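**Handout 8: House rules for simulated gripper runs**

Read this before the first lab in October. The rules apply to every run you hand in, whichever simulator you use. Most of you will be on Swai; the Omix machines work the same way for our purposes.

**Before a run**

- Open the gripper fully and save that as the start pose.
- Write down the scene name, the random seed and the software version.
- Check the joint limits against the data sheet. Do not widen them to make a task easier.
- Set the contact settings once and leave them alone for the whole batch.

A wrist view shows you the fingers and whatever lies past them, and very little else. Treat it as one source. Distances to a surface should come from the simulator state – guessing them from the view is a common cause of failed approaches.
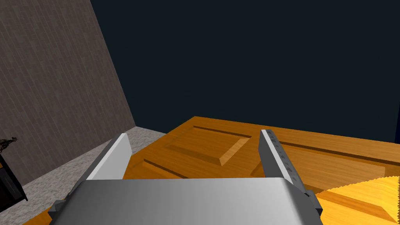
Approach speed drops to the slow setting for the last part of the move. If a finger touches a surface you did not plan to touch, the run counts as a failure, even when the task gets finished afterward. Log it and go on to the next seed.

**Reporting**

A full batch is 47 runs. Report all of them, including the ones that crashed. The Wolby reference set has 2,175 runs and is there for comparison only – never mix it with your own numbers.

Keep raw logs until grades are posted. Two people must check any script that leaves simulation and goes to the Grullum arm in the lab, and both initial the log sheet.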